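Notes — kerbside sorting talk, Hadgu library, Sunday arvo

Start on time even if people still at the urn. Mobile off.

Open with the tip. Opened 1964, everything in one hole. Ask who remembers it (hands up). Don't get stuck on the seagull story.

Then the streets. 224 households on the Irnurard side, 97 sent back the survey. Good result, say thanks. Main gripe by a mile — "I never know what goes where." Second gripe, bin night changing in August without a letter.

Slide 3. Yellow lid. Bottles, cans, cardboard flattened. Lids off. No bags!! Say it twice. Bagged stuff gets pulled and goes to landfill, even when it's all good inside.

Slide 4. Green lid. Food scraps ok now, incl. bones and prawn heads. Freeze the prawn heads til bin night. Compostable liners only, the Tastach ones are free at the front desk, one roll each pls.

Slide 5. Soft plastics — short version, no. Long version if asked, collection is paused, council will write to evryone when it's back.

Slide 6. Small stuff. Anything smaller than a credit card drops through the screens. Bottle tops, bread tags, bits of toy. Foil is fine but save it up and scrunch it together, aim for fist size.

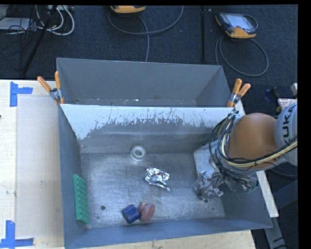

Hawi Negash reckons her street would save foil if there was somewhere to drop it, and could the library take a tub by the returns chute. Say yes to asking, don't promise. Same answer for batteries.

Slide 7. Fridge magnets, hand round. Nuria Gidey has the spare box. Gekotar run the hard rubbish bookings, number is on teh back of the magnet.

Questions til 3.30, then stack chairs.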